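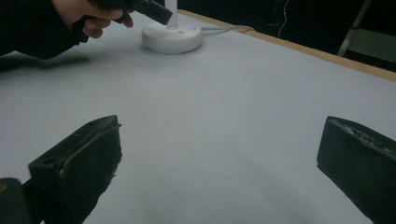 Von Trendberg kam nach dem letzten Bericht die Rückfrage, warum die Zahl der Demonstrationen gesunken sei, obwohl ein zweites Handgerät angeschafft wurde, und ob das Ziel für die zweite Projektphase damit noch erreichbar bleibe. Die Zahl ist gesunken, weil wir seit November strenger aussortieren. Aufgenommen wurde in gleichem Umfang wie zuvor. Das Ziel bleibt aus unserer Sicht erreichbar, allerdings mit der unten beschriebenen Verschiebung bei den Aufgaben mit zwei Händen.

Zwischenbericht zum Teilvorhaben Cikenen
Stand: 1. Februar 2024

1. Gegenstand

Im Teilvorhaben wird untersucht, ob sich Greifstrategien aus Demonstrationen mit handgeführten Greifern auf einen stationären Arm übertragen lassen, ohne dass am Arm selbst Daten aufgenommen werden. Gearbeitet wird an Alltagsgegenständen auf einer Tischfläche, darunter eine weiße Tischleuchte mit rundem Fuß. Die Kamera sitzt am Handgerät und hat beide Greiffinger im Blick.

2. Datenlage

Nach der Bereinigung liegen 303 verwertbare Demonstrationen vor. Verworfen wurden Aufnahmen, bei denen die Lageschätzung der Kamera abriss oder der Greifvorgang nicht vollständig enthalten war. Die meisten Abrisse traten auf, wenn die Kamera dicht über die graue Tischplatte geführt wurde. Die Fläche ist matt und bietet dem Verfahren kaum Merkmale, der dunkle Hintergrund hinter der Tischkante ebenfalls nicht. Ein Versuch mit gemusterter Unterlage verlief besser, wurde aber nicht weiterverfolgt – das trainierte Modell soll auch auf einfarbigen Flächen arbeiten.

Die Bereinigung erfolgt inzwischen halbautomatisch mit dem Werkzeug Memon. Es markiert Sprünge in der Trajektorie, die Entscheidung über den Ausschluss trifft weiterhin eine Person.

3. Ergebnisse

Das Modell aus der ersten Phase wurde mit dem bereinigten Datensatz neu trainiert und am Arm in 40 Durchläufen geprüft. In 4 Durchläufen wurde der Gegenstand nicht gegriffen, zweimal davon fuhr der Arm neben dem Ziel vorbei. Die beiden anderen Fehler betrafen das Schließen: Die Finger setzten zu hoch an und rutschten ab. Mit dem unbereinigten Datensatz waren die Fehler deutlich häufiger, ein direkter Vergleich unter gleichen Bedingungen steht aber noch aus, denn der Tisch wurde zwischenzeitlich umgestellt.

Offen ist der Einfluss herabhängender oder aufliegender Kabel. In mehreren Durchläufen änderte der Arm seine Anfahrt, sobald ein Kabel im Arbeitsbereich lag. Ob das am Kabel selbst oder am veränderten Hintergrund liegt, lässt sich mit den bisherigen Daten nicht trennen.

4. Abweichungen vom Arbeitsplan

Die Aufgaben mit zwei Händen verschieben sich um einen Monat. Die zeitliche Abstimmung der beiden Handgeräte war aufwendiger als geplant. Der Versatz zwischen den Aufzeichnungen wird jetzt über ein gemeinsames Startsignal ausgeglichen, die Prüfung über längere Aufnahmen läuft noch.

Die Ersatzfinger von Bumirum sind bestellt, aber noch nicht geliefert. Mehrkosten entstehen nicht, die Position war im Sachmittelplan enthalten.

5. Nächste Schritte

Zunächst wird der Vergleich mit dem unbereinigten Datensatz am unveränderten Aufbau nachgeholt. Danach folgt eine kleine Versuchsreihe zur Kabelfrage, bei der nur die Kabellage geändert wird. Die Auswertung beider Reihen legen wir mit dem nächsten Zwischenbericht vor, zusammen mit einem angepassten Zeitplan für die zweihändigen Aufgaben.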